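**Stesden opens shared teaching kitchen at Fahy Street**

LUTDEN — Stesden will open its new teaching kitchen this January, with short cooking classes for people who are setting up a home for the first time or learning to cook again after a long break.

The Fahy Street kitchen has eight workstations. Each one has a sink, a two-burner stove, a kettle and a set of basic tools, and every counter can be raised or lowered for people who prefer to sit while they work. The room was fitted out by Kaltix over the summer and fall.

Classes run for 90 minutes and cover one job at a time. The first course starts with sorting and storing food: what goes in the refrigerator, what keeps better in a cupboard, and how to tell when something should be thrown out. Later classes move on to washing, peeling and chopping, then to soups, eggs and simple baked dishes.

"People ask us for recipes, and we'll get to those," said Noreen Doherty, who manages the kitchen program. "But a lot of the questions we hear are about the steps before the recipe. Where do I put everything? What do I do with half an onion?"

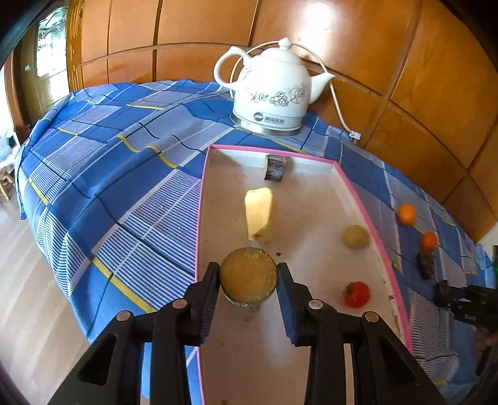 Food for the classes is set out on trays before each session, so that students can pick what they need and carry it to their own station. Leftover ingredients go home with whoever wants them. Clearing up is part of every class, and students wash and dry their own trays and tools before they leave.

Stesden ran a trial of the program last year in a borrowed room at the Lutden branch library. In that time 240 people took at least one class, and 577 meals were cooked. The new kitchen has room for 200 students each season.

Classes are free for Lutden residents. Morning classes begin at 10 a.m. and evening classes at 6 p.m. Children 12 and over are welcome with an adult. Aprons are provided, and students should wear closed shoes.

Sign-up is open now at the Stesden front desk. People with food allergies are asked to mention them when they register — staff can change the ingredients for most classes with a few days' notice.

**Contact:** Noreen Doherty, Stesden Kitchen Program, Fahy Street, Lutden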